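Olero Community Computer Room – progress report to the Pacheco Fund
03/05/2019

Hi all, and thanks for being patient with me while I got this together. I know the form asks for one page and I've gone over again (sorry!), but it has been a busy stretch and I'd sooner tell you too much than too little.

Where the money went

Most of this round went on the evening classes. We'd planned on 20 people a term and ended up with 55 on the list, so I split the beginners into two groups and moved the second one to the library annex in Edevport. They let us have it for $200 for the whole term, heating included, and I said yes before they could change their minds. The bus from Olero stops right outside, which has helped more than any poster we ever put up.

The rest went on printing, tea, the new door lock and parts for the desktop towers. I'm keeping the towers going for as long as I can – people learn better on a full-size keyboard, and the screens are kinder on the eyes.

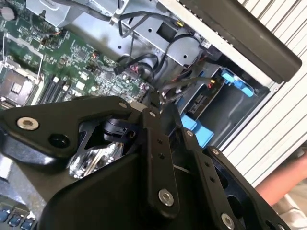
How the classes are going

The beginners' course is still mostly email, passwords and filling in forms online. I dropped the spreadsheet week because it was scaring people off, and put in a session on spotting scam messages instead. Best swap I've made all year! Folks bring in their own horror stories and we go through them together, and it always runs late.

The job search group is smaller than I'd like. Some of that is good news, as a few of them found work and stopped coming, but the afternoon slot doesn't suit anyone with kids to pick up. I want to try mornings from April of next year, once the annex is free, and see if that brings in the parents.

We also started a writing hour, which wasn't in my proposal. It began with people typing up family recipes and has turned into a little newsletter called Dullness (their pick, and they won't hear a word against it). We printed 215 copies of the last one and I've got a single copy left on my desk, which I'll mail you if you'd like it.
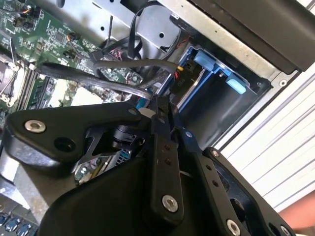
What hasn't worked

The online booking page. I spent far too long on it and most people still phone or just turn up. I've gone back to the paper sheet by the door and I'm a lot happier. The page can stay up for anyone who likes it, but I won't be putting any more of your money into it.

I'm also behind on the feedback forms. I have a good pile filled in – they just aren't typed up yet, and some of the handwriting is a challenge.

What's next

I'd like to keep both beginner groups, move the job search group to mornings and give the writing hour a proper line in the budget for paper and ink.

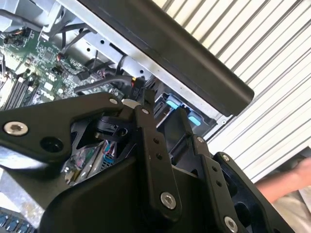
On top of that I'd like to buy a second set of large-print guides, so the Edevport group stops borrowing ours and I can stop carrying a box back and forth on the bus. I'll send the figures for all of it along with the feedback forms, and if you want to sit in on a class before you decide, just call and I'll save you a chair.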